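Blog > Around the House > Kitchen

Clearing the kitchen table, and what to do with everything on it

2018-12-03

The trash goes out tonight on our street, so Monday is the day I go through the kitchen. I have done it the same way since we moved to Farwood, and after the last post a few readers asked me to write the method down. It is not much of a method. Everything that needs to go gets put in one heap on the small table, and then I sort the heap and bag it.

I started doing this because I used to throw things away one at a time as I found them, and I was bad at it. A wrapper would go on the counter "for now," then a second one would go next to it, and by the end of the week the space by the sink was full. With a heap I can see how much there is. It also catches things that were headed for the bin and shouldn't have been. In the past I have pulled out a measuring spoon, a library receipt I needed, and the cap to the olive oil.

The table is the right place for it. It is small, it is within reach of the counter on both sides, and the tablecloth wipes down with a damp rag. I bought the cloth at Robles, the fabric and housewares store that used to be next to the tire shop. It has tulips and daisies on it, and small snails. I would not have picked the snails on purpose, but I didn't notice them until I got it home, and I like them now. 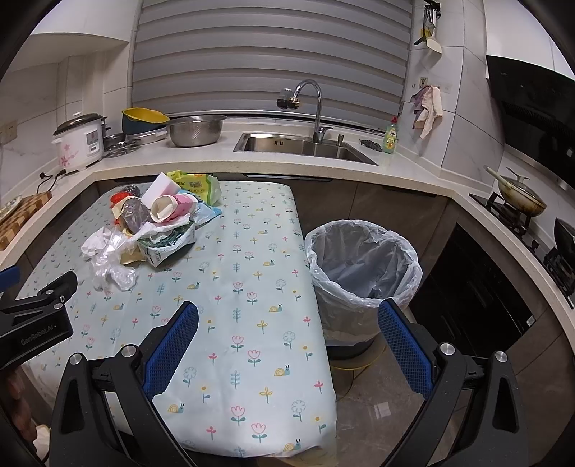

Bin placement took me longer to figure out than it should have. For the first year I kept the bin under the sink, which meant opening a cabinet door with whatever hand was cleaner, then bending down, then closing the door again. Now it lives out on the tile beside the table, a plain gray one with the bag folded over the rim, and I can sweep the whole heap toward it. I fold the bag over by a good few inches. If you only fold it an inch it slides in as soon as anything with weight goes on top, and then you are fishing the edge of the bag out from under the trash. The bags I get are Plundar, the medium size, from the discount store. They are thin and I have had a few split. For dry kitchen trash they are fine. For anything with bones or broken glass I use a heavier one.

The order I work in is below. I don't follow it strictly.

First, soft plastic. Crumpled bags take up a lot of room because they are mostly air. I used to stuff them straight into the bin and it would look full after five minutes. Now I press each one flat on the table, fold it in half a couple of times, and tie it in a knot if it won't stay. Clean ones that still have handles go into the drawer for reuse, up to a limit. The limit is that the drawer has to close.

Second, cartons. Rinse, open the top, crush. We go through a fair number of milk cartons, and an uncrushed one takes the space of three crushed ones. Our town takes them with recycling as long as they have been rinsed, but I know plenty of places don't, so check yours. The film that comes around a multipack is a different thing and ours goes in the trash.

Third, paper cups and cardboard scraps. Cardboard goes to recycling if it is dry and has no grease on it. Paper cups I put in the trash. They have a lining, and the hauler's sheet says no.

Fourth, snack bags. The shiny kind isn't recyclable here. I shake the crumbs out over the sink before they go in the bin, because we had ants two summers ago and I would like to not have them again.

Last, sponges and scrubbers, and this is the part I get the most mail about, so I will spend more time on it.

I use two kinds of scrubber in the kitchen besides the ordinary dish one. One is the white melamine sponge, which I use for marks on the cabinet fronts and the inside of mugs. The other is steel wool, for pots. Both wear out and both are easy to keep too long. A melamine sponge gets thinner as you use it, so you can tell where it is in its life by looking at it. Mine goes out when the corners have rounded off and it starts to crumble. If it has gone gray but is still thick, I cut off the dirty end with scissors and keep going. Steel wool is harder to judge. I throw it out when I see rust or when little pieces start coming off in the pot. I don't want those pieces in my food and I don't want them in my fingers either.

I tried keeping old steel wool in a jar for outdoor jobs, like cleaning the grill and the shovel. It rusted into a lump and I threw away the jar too.

After the heap is gone I do the counters. They are speckled white, which hides crumbs better than you would want, so I wipe the whole length whether it looks like it needs it or not. I start at the sink and go outward. The dish soap and the scrubbing pad get lifted up and wiped under. There is always a ring under the dish soap.

The sink itself gets a squirt of soap and a pass with the pad, then I rinse it with the faucet. Our faucet has a small filter on the end and once a month I take that off and soak it in vinegar for the afternoon. We have hard water in Farwood and it clogs up. If your water pressure seems low in the kitchen and normal everywhere else, look there first before you call anyone.

Then the far side of the counter, where the rice cooker and the bowls are. This is the part of the kitchen I have changed the most. There used to be a Gramer toaster oven there too, a big one, and we used it maybe twice a month. I gave it away in the spring. What is left over there gets used all the time, and I don't mind it being out. The bowls go on a metal tray so that any water that drips off them stays on the tray. I empty the tray on Mondays when I remember and on other days when I don't.

I wipe the rice cooker with a damp cloth only, unplugged, and I take care around the front where the controls are. The lid gets a film of starch on it. If you leave that for a couple of weeks it takes real scrubbing, and if you wipe it every few days it takes no effort. The steaming rack can go through a normal wash, but the holes trap things and I run a bottle brush over it, front and back.
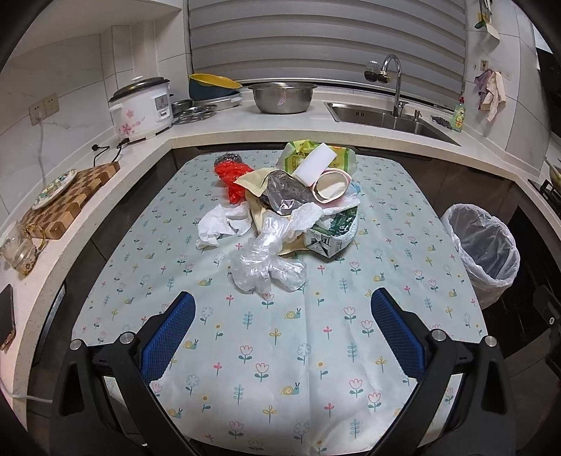 Readers have disagreed with me about the heap before. One comment on the last post said that putting trash on a table where people eat is a bad habit no matter how well you wipe it afterward, and that a sheet of newspaper or an old tray underneath would solve it. I think that is a fair point. I went back and forth on it for a few days.

Where I came down is this. Nothing wet or raw goes in the heap. Peelings, meat trays, coffee grounds and anything that leaks go directly into the bin the moment I'm done with them, and always have. The heap is for dry things, wrappers and packets and paper. The cloth gets wiped after, and it goes in the washing machine at the end of the week. I did try newspaper. It slid around, and I ended up with a sheet of newspaper to throw out as well. A tray might work, but the only one I own that is big enough is the roasting pan, and I would have to wash that. If you have small kids who put their hands on everything, then yes, use a tray or do it on the floor.

The same reader asked how long all this takes. From the first wrapper to the rinsed sink it is about 70 minutes if I do the counters properly. The heap by itself is quick. I have done it in 9 minutes when we had people coming over. Most of the time goes to the counters and to the things I get distracted by, like reading the back of a packet.

One more thing, on cords. The rice cooker cord used to run behind everything and I would catch it with the rag and pull the cooker toward me. I tried a clip, which fell off the tile. Then I tried tape, which left a mark that I had to take off with the melamine sponge. Now I just leave it where I can see it and lift it when I wipe. If someone has a clip that sticks to kitchen tile for longer than a week, please leave the name of it in the comments.

Next time I want to get to the cabinets under the counter. They are dark gray and show every splash, and the one next to the sink has a shelf I haven't seen the back of since last December. I'll probably do that one on its own and give it a whole morning.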